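Why Does Cloth Wrinkle, and Why Do We Fold It?

Take a shirt out of the laundry pile and drop it on the floor. Leave it there overnight. In the morning it will be full of lines and bumps. Those are wrinkles, and they come from the way cloth is made.

Cloth is made of threads, and each thread is made of much thinner hairs called fibers. In a woven shirt the threads go over and under each other, like the strips in a paper mat. When the cloth bends, the threads bend too. If it stays bent for a long time, the fibers get used to the new shape.

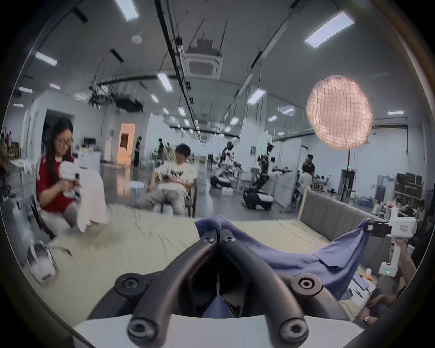 By Abdel Rahman
Thursday, November 23, 2023
84 shares | 30 comments

A big piece of cloth is hard to handle because it is floppy. You can pick up a book by one edge and the whole book comes along. If you pick up a cloth in the middle, you get a little peak there and the rest hangs down or stays on the table. To move the whole thing and keep it flat, you need to hold it in more than one place. Corners are good places to hold, and they are easy to find again if you let go.

This is why two people often fold a bedsheet together. Each person takes two corners. They step back until the sheet is straight, then they walk toward each other and bring the corners together. Now the sheet is half as wide. They do it again and it is smaller still.

Small things are easier. You can fold a T-shirt or a baby's top in front of your chest without any table.

What does water do?

Cotton fibers soak up water. Wet fibers can slide and bend more easily than dry ones. When they dry, they stay in whatever shape they are in. A cotton shirt that dries in a ball will be a wrinkled shirt. A shirt that dries on a hanger will be smoother. An iron works the same way, using heat and often steam to loosen the fibers while it presses them flat.

Polyester is different. It is a kind of plastic, and it takes in very little water. Clothes made of it usually wrinkle less.
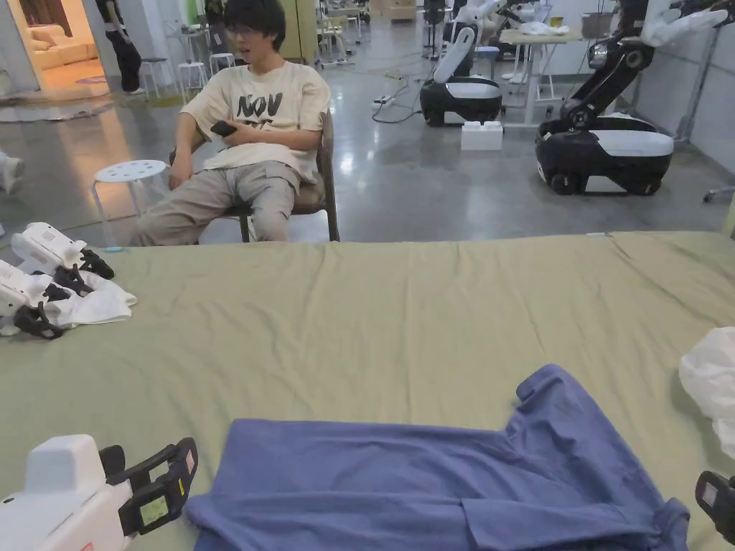 Shirts with collars are harder to fold than T-shirts. A collar has extra layers of cloth, so it is stiffer than the rest, and the sleeves are long and like to go their own way. The first step is to lay the shirt out on something wide and flat. A bed works well, and the blue shirt on the green sheet has enough space for its collar and sleeve to be seen. Next, run your hands from the middle toward the sides to push out the bumps. Then you are ready to fold.

Try it yourself

1. Button the shirt at the top, in the middle and at the bottom.
2. Lay it face down and smooth it.
3. Fold one side in toward the middle of the back. Lay the sleeve straight down along that side.
4. Do the same with the other side.
5. Fold the bottom up to the middle, then fold it up once more to the collar.
6. Turn it over. The collar should be on top.

If it looks lumpy, shake it out and start again. Most people need a few tries.

Words to know

Fiber: a very thin hair that thread is made from.
Woven: made by passing threads over and under each other.
Crease: a line left in cloth where it was folded or pressed.

1,204 likes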